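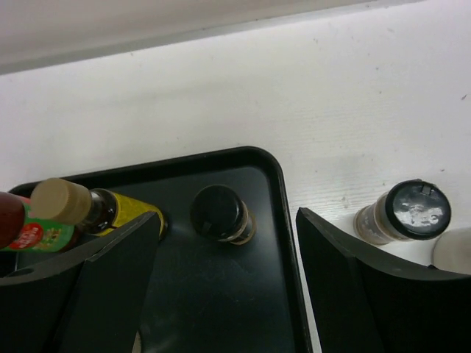
Slide 1. The tray, with one jar left out on the table.

Okay, let this one sit up there while people find their seats. Don't talk over it. Count to ten in your head, then say hello.

Hi everybody, I'm the person who wrote in the spring newsletter that you should all throw out your spice racks, and I got more mail about that than about anything I've done in eleven years of writing about kitchens. So tonight I get to explain myself! (Pause. Somebody will laugh. If they don't, keep going.)

The talk is called "Put It on a Tray" and that's really the whole idea, so if you have a bus to catch you're free to go.

Start with the slide. Dark blue tray, rounded corners, raised rim. The rim is the part I care about, and I'll come back to it. One bottle is lying down on there, the one with the yellow label and the beige cap, and I want to talk about lying down, because half of you have a bottle at home that's too tall for the shelf and you've been pretending it fits. Lay it down! If it has a screw cap and you've tightened it, lay it down. Dry things don't care. Vinegar, oil, anything with a pour spout or a cork, those stay standing up. I learned this with a bottle of malt vinegar and a drawer full of clean dish towels and I'd prefer not to go into it.

Then the little jar with the black lid, standing up in the middle of the tray. Ask the room: what's in it? Wait. They can't tell. From up there it's a lid. That's my second point and I'll get to it in a minute with the marker.

And the shaker over on the right, on the bare table. Clear glass, so with that one you get a look at what's inside, pale stuff with flecks of color through it. Ask who has a seasoning blend at home that lives on the counter and never goes back with the others. Hands up. It'll be most of them. Mine is a garlic and pepper thing and it has been out since roughly forever.

(Drink some water here. You talk too fast in this bit.)

Part two, why a tray and not a rack.

A rack decides how many jars you own and what shape they are. My old one had round holes, and the day I bought cumin in a square jar I was finished. A tray doesn't care. Short jars, fat jars, the odd green-labeled bottle that came from your sister-in-law, they all go on. And when you want to wipe the shelf you lift one thing instead of twenty.

The rim. You want a rim as high as the thickness of your finger, near enough. Lower than that and bottles that are lying down will roll right over it when you pull the tray out in a hurry. Much higher and you can't read the bottom half of your labels, and you start digging. I used a baking pan for a year and I dug the whole time.

Measure your shelf before you buy anything. Mine is 295 millimeters deep on the inside with the door shut. The door shut! I measured with it open the first time, forgot about the hinge, and bought a very nice tray that now lives under a houseplant. The one I use at home is the small Fladano. The Plestar is prettier, I've got both, and the Plestar slides around on a painted shelf unless you put a scrap of shelf liner under it. No one is paying me to say any of this. I wish.

Part three, lids. Hold up the marker.

If your tray is in a drawer or below your waist, the lid is the only label you've got. You're looking straight down at it. Black lid, black lid, black lid. So write on them. White paint marker for dark lids, regular permanent marker for light ones. Let it dry overnight. I write the name and the month I opened it, so I've got one at home that says PAPRIKA AUGUST, and I'm not going to tell you which August.

Somebody will ask about round stickers. Stickers are fine until you get oil on them. Then they go see-through and slide.

Part four, the emptying-out. This is the part where people get a little emotional, so go gently.

Take everything out and put it on a table. A big clear table, and not the floor, please, your back will hate you. Open each one and smell it. If it smells like dust, it's dust. My friend Ognjen Grgić did this with me last winter and found a jar of mustard seed he'd moved through three apartments. He weighed what he threw away, because he's like that, and it came to 2770 grams. Of spices! That's heavier than my cat was when I got her.

Then only what passes the smell test goes back on the tray. Tray full? Stop. Whatever is still on the table has to fight for its place. I give those a week on the counter. If I reach for one, it gets in and something else comes out.

(If there's time, tell the Trajkovski story, the corner shop, how he sold me cinnamon by the spoonful in a twist of paper. If it's past eight, skip it.)

Part five, two trays. Short one.

Big households need two. One for every day by the stove, but not right next to the burner, heat is terrible for them. One for baking, up high. Panagiotis Bošković runs the supper club at Sululura and he keeps his sorted by hand: the stuff he grabs with a wet hand and the stuff he grabs with a dry one. I thought that was nuts and then I tried it, and the caps did stay cleaner.

Questions. Likely ones: turntables (yes, in corner cabinets, otherwise they waste the corners), kids (put the hot pepper on the high tray), and decanting into matching jars (if it makes you happy! I don't have the patience).

Leave the first slide up again during questions. Marker and spare lids are in the tote bag. Take the tote bag home this time.

Comments

marlows_pantry: Was at this one and went home and measured with the door open anyway. You warned us.

Deb K.: Does the paint marker survive the dishwasher? Mine came off in the first wash.

Tilly: Deb, I do lids by hand and mine have held up fine so far. Smells awful while it dries though, open a window.

oldstove: You skipped the cinnamon story! Please write it up somewhere.

Renata: I'm keeping my rack. Good talk anyway.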